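Ticket 1686: Hot water cuts out mid-shower, then comes back by itself
Status: Solved (I think!)
Opened by: Frida Kvaran
Product: Overgaard continuous flow, gas, outside wall

Hi all, hoping someone can save my mornings. We've got an Overgaard unit on the outside wall of the laundry, put in before we bought the place, and since September it's been going cold partway through a shower. You get a lovely hot start, then freezing for up to 2 minutes, then it's back as if nothing's wrong. The kitchen tap does it too but only if I'm filling the sink slowly.

Controller shows code 53 for a second or so and then clears itself, so I missed it the first few times (I was a bit busy yelping). The manual that came with the house stops at the forties, which is no help at all.

Tried so far:
Turned it off at the power point and back on. Fine for a day, then same again.
Checked the gas. Cooktop burns a nice blue flame with the heater going, so I don't reckon it's supply.
Dropped the set temp from 55 to 50. Worse, if anything!
Swapped the shower head back to the old one. Bit better, still not right.

Reply from Morenike Tamuno, Costavix Support
Hi Frida, thanks for the detail. On that series 53 is low flow during burn. The burner drops out when flow falls under the minimum and relights once it recovers. Could you tell me whether there's a strainer on the cold inlet, and whether you've got a tempering valve fitted between the unit and the bathroom? Please leave the cover on. Anything behind it is a job for a licensed gasfitter.

Frida Kvaran
Right, went out with a torch before work. No idea about a strainer, but there's a brass valve under the laundry bench with Dumwood on the tag, so I'm guessing that's your tempering valve? The plumber who did the bathroom was from Pondow and his sticker's on the pipe as well, so I rang them and they can come this arvo.

Second update. He's been! The strainer on the cold inlet was packed with grit, proper sandy stuff, and he said the council had been flushing mains down our way. He cleaned it, checked the valve and ran the shower flat out and then at a trickle. No code either time. I had the window open so I could hear the burner from inside.

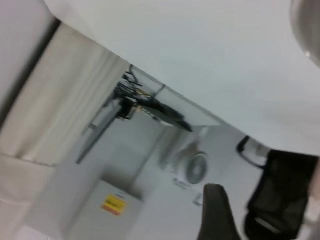

Laundry end of the house, bench and curtain.

Third update, a few days on. Two long showers back to back this morning and not a single cold patch, and the kitchen sink's behaving too. I've put the temp back up to 55 and I'm leaving the new shower head off for now, mostly out of superstition.

Morenike, is it worth me getting that strainer looked at every year, or only if the code pops up again? Happy for you to close this one after that. Thanks heaps, you've been brilliant!

Morenike Tamuno
Glad it's sorted. Once a year with the normal service is plenty, sooner if 53 comes back. Closing the ticket now, but a reply will reopen it.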